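The planner that learned to give up early

At Vondbridge, the software team sits so close to the robot cell that they can hear when a plan is bad. "The arm makes a small stop, and then another one," says Filipa Nogueira, who writes the motion code. "After one month you know this sound in your sleep."

The company wants robots to do the fine work inside old desktop computers: put a processor in its socket, seat a memory module, take out a drive. The arm itself came ready. Almost everything difficult was in the software, and the team has now spent three winters on it.

Their system is called Drusatier. In the first version it calculated one complete path from the fixture to the socket and then followed it with great discipline, even when the computer case was standing a little bit turned. The camera found the case once, at the beginning, and after that nobody asked it again. Bảo Ninh changed this. Now the perception part sends a new estimate every 15 milliseconds, and the controller corrects the path on the way down.

Cables were the next problem. A motherboard is flat and stiff, so a model of it is true today and also tomorrow. A cable is different in every machine. The team labeled 980 views of open cases by hand, and Ninh still does not trust the result completely. His solution was modest: where the cable model is not sure, the planner treats the whole area as closed and looks for another way in. If it finds none in a short time, it stops and calls a person.

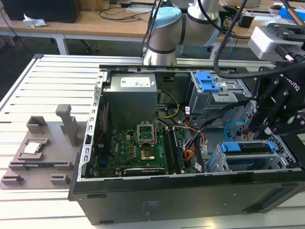
Why not simply let the robot push the cables aside? Pushing is possible, but the planner cannot predict well where a cable will go, and a wrong push can pull a connector loose.

Nogueira would like to try it anyway, with force limits, on machines that are already scrap. Hamish Leckie, who pays for the scrap machines, has agreed to it for December. Before that the team must finish a smaller job — the log viewer, which still needs 347 seconds to open one long run.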